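How to Submit a Short Film to a Festival

Most small festivals take entries online, and the whole job can be done in an evening if your files are ready. These steps follow the Sturkberg short film festival, which opens for entries in May, but others work much the same way.

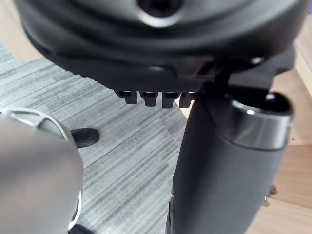
Before you fill in anything, read the rules page to the end. Sturkberg takes films up to 30 minutes, credits included. Check whether your film has to be a premiere. If it has already been posted in full online, some festivals will turn it down.

1. Export a screening copy. Use H.264 and keep the sound in stereo. Watch it once from start to finish on a different computer.

2. Upload it to a private link with a password. Do not change the password until the results are out.

3. Write a synopsis of no more than 40 words. Leave out the ending.

4. Pick 4 stills from the film itself. Posters and on-set photos go in a separate folder.

5. List the credits exactly as they appear on screen. Nouhaila Zerouali, who edited our last short, was left off the printed program over a mistake at this step.

6. Choose a category. A film can be entered in only one, and student films need a letter from the school.

7. Pay the fee and save the receipt as a PDF.

You should get a confirmation email within the hour. If it hasn't come by the next morning, look in the spam folder, then write to the festival office with your entry number in the subject line.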